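4.2 Cell layout and cable routing

The Vovia cell was built for long unattended picking runs, and most of the work described in this section went into keeping it running between them. The arm stands beside a workbench and picks colored bars out of a metal bin. Control software and grasp planning are covered in Section 3. We deal with the mechanical setup and with the upkeep schedule we settled on after the first month.

In its original state the cell stopped often. We logged 63 unplanned stops between the first run and the end of July. The largest group came from the cables outside the arm. With the wrist turned far to one side, the power cable pulled tight against its connector and the controller raised a fault. The second group came from the bin, which crept across the table each time the fingers touched a wall. A shift of a few millimeters was enough to spoil the calibration, and the next grasps landed beside the bar.
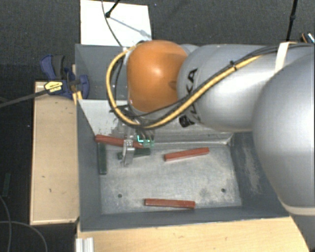

Figure 7. The picking cell after rerouting, with bars in the bin.

Cable routing was changed first. The old route followed the shortest path from the base to the tool and left no slack at the last joint. We measured the length needed at both ends of the wrist's travel, added 15 cm, and ran the cables again with the arm parked in its middle position. The yellow cable now runs along the silver segment and makes a wide loop around the left side of the orange joint cover, as Figure 7 shows. Thin black cables follow the same route and are tied to it about midway along the segment. A wider cream-white strap farther back holds the whole bundle against the arm. The strap should be snug but still slide under a firm pull — if it is too tight, the loop cannot take up the motion of the wrist.

The bin was fixed next. Screws through the floor were ruled out so that the bin could still be swapped for the deeper Bresivar type. We used a bar clamp at the wall instead, with a strip of wood under the jaw. It is checked by hand before each run. After any bin change we repeat the three-point calibration, a job of roughly 15 minutes for one person.

The fingers are inspected every 2 days. The operator wipes the plates, looks for bent edges and checks the mounting screws with a torque driver. Scuffs on the bin floor are left alone unless the depth image begins to show false edges there. When that happened once in our trials, we rubbed the spot down with a fine pad and recorded a new background image.

With both changes in place, stops caused by cables fell to 2 over a period of the same length. Neither damaged a connector. The remaining stops were mostly failed grasps close to the walls, which are treated in Section 5.

Comments (3)

kellano_shop
Did you try a spring retractor for the loop? We had one on our older cell and it kept catching on the wrist.

Ismail
Same clamp trick here. Ours worked loose overnight until we put rubber under the jaw, wood was too slick on the painted bins.

benchside
What torque do you use on the finger screws? I couldn't find it in the appendix.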